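Refitting the fingers on the folding arm

I've had a few evenings with the arm this month, and most of them went on the gripper. February is a slow time for everything else I do, so it seemed right to sort out the jobs I'd been putting off.

The arm is a Vovora with a parallel gripper, and I have it set up to pick clothes up off a wooden surface, fold them and stack them. I went back through the wrist camera to see how the fingers sit against cloth and against the wood.

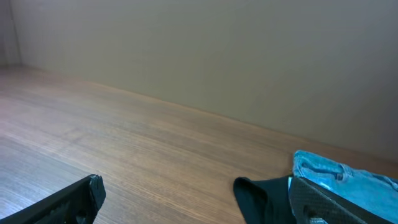
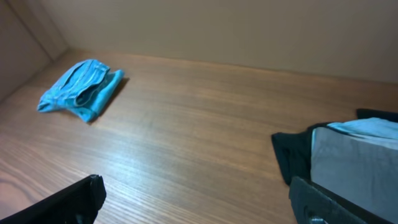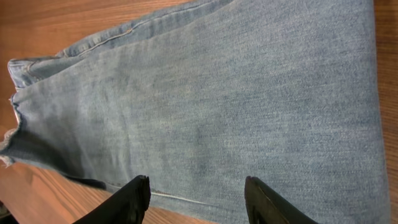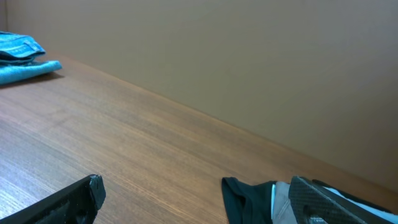 Fingers

The fingers are the part that wears. Mine are printed, black, and go on with a single screw each. Until last month I changed them when they looked bad, and that was too late. Once the pad has lost its bite the arm has to squeeze harder, and thick cloth like denim starts to creep out of the side.

I now take them off after 2,000 grips. The controller keeps the tally, so there is nothing to write down. When they come off I do the following:

Wipe the inner faces with a damp cloth and leave them to dry. Lint packs into the pattern on the pad and you won't see it until you rub a thumb over it.

Look round the screw hole for cracks. I've had one go there.

Run a fingernail along the tip. If it catches, the tip will catch on a knit as well. A fine file sorts out small nicks. For anything larger I wrap the tip in black cloth tape, one layer if I can manage it, and print a new finger when I have the time.

Refit, and tighten by hand plus a quarter turn. The plastic doesn't need more than that.

Pads

I tried 3 sorts of pad before settling. Foam was kind to the cloth but went flat within days. Plain rubber gripped well and then wouldn't let go of T-shirts. The one I've stayed with is a rubber sheet with a diamond pattern, sold by Voicu for tool drawers. I cut it with a knife and stick it on with contact adhesive, left overnight under a clamp.

Zeroing

Any time the fingers have been off, the gripper needs zeroing again. Close it slowly with nothing in it, let it stall, and save that position. Then open it fully and check the reading. Mine should come to 359 on the Vina software, and if it's more than a couple out I've got a finger seated badly.

After that comes height. I bring the arm down until a sheet of paper drags under the tips, then go up a hair. Too high and it misses thin things like pants. Too low and it scrapes the wood, and the tips end up grey and scuffed.

Ladan Zarei wrote in after the last post to ask whether I re-teach the pick positions too. I don't, as long as the new fingers are the same length — measure them before you throw the old ones out.

Still to do: the cable at the wrist is rubbing on its clip, and I've ordered a longer one from Urnach.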